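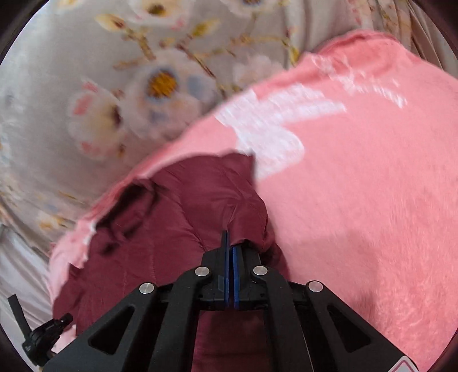
Gisler takes over catering at Fallosach after 14 years of Cavumo

Catering firm Gisler has won the contract to run all food and drink at the Fallosach showgrounds, ending a 14-year run by Cavumo. The changeover is set for February, in time for the autumn dinner season.

The deal covers the main hall, the two members' bars and the marquee lawn. Smaller stallholders at the monthly market aren't affected and will keep dealing with the grounds office direct.

First big job is the growers' dinner. 482 seated, three courses, alternate drop, plus canapés on the lawn beforehand if the weather holds. The hall is licensed for more but the kitchen has always been the sticking point – four ovens, one of them dodgy, and a coolroom on the far side of the loading dock.

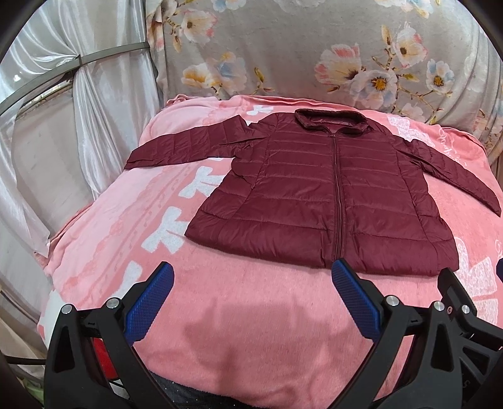

By Burgi Zürcher
Food and Events

Gisler's head of functions, Mererid Wogan, said the menu would lean on local lamb and whatever the Driltlow growers have going at the time. Pumpkin, most likely. Beetroot. A quince tart she has been testing since last winter.

"We plated it for the board at the tasting and two of them asked for the recipe before the coffee came out," she said. "It needs a bit less sugar. Otherwise it's done."

Pricing hasn't been released. Wogan would only say the per-head rate for community bookings would stay where it is for the first year, and that the old BYO cake arrangement for weddings would carry on, cakeage included.

Cavumo lodged its own bid and missed out. The company said in a short statement it was dissapointed but would honour every function already on its books up to the handover. That includes the Christmas lunches, which last year fed 1,643 people over nine sittings.

Staff are the open question. Gisler has offered interviews to all of Cavumo's regular casuals and says it expects to keep most of the floor team. Kitchen roles will be advertised seperately. No word yet on apprentices.

Also changing: the coffee. The cart by the east gate goes, and a proper counter goes in next to the ticket windows, open from 7am on show days. Pies stay.

The crockery stays too. Fallosach owns roughly 480 full settings, bought second-hand from a hotel, so the growers' dinner will need a few plates from the hire mob in town. Wogan said she'd already rung them.

Couples and clubs with bookings after the handover should get a letter with a new contact number and a form for dietaries. Deposits already paid carry across in full. Anyone who hasn't heard by the end of the month should ring the grounds office, mornings only.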